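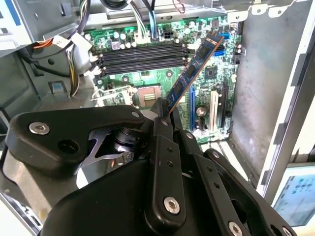
Old desktop, RAM going in, no display

nokau_bench
27 April 2018
Got an old desktop open on the table. Green board, four DIMM slots, CPU socket with the metal bracket and lever. I took all the memory out to clean it, and now with one blue stick back in I get fans and a black screen. Does it matter which slot I use? The manual is long gone.

ene45
It matters on some boards. Try the slot nearest the CPU first, one stick only. Press until the latches close by themselves. If you're pulling them shut with a finger, the stick isn't all the way down.

slotted
I'd start with the second slot from the CPU. Plenty of older boards want that one filled first.

ene45
Not on the ones I've had. Nearest slot worked every time.

slotted
Then try both. It takes 3 minutes. Power cord out before each swap.

ponbridge_parts
Clean the gold edge too. I use a pencil eraser and wipe off the crumbs.

slotted
Please don't use an eraser. It wears the plating. Isopropyl on a cotton swab does the job.

ponbridge_parts
I've done it that way for years and never lost a stick.

ene45
Also clear the CMOS. Take the coin battery out for 30 minutes, then put it back.

nokau_bench
Nearest slot: nothing. Second slot: nothing, until I pushed harder and the far end clicked. It posts now. Used alcohol, no eraser. Will add the other sticks one at a time tonight.

slotted
Run a memory test overnight once they're all in.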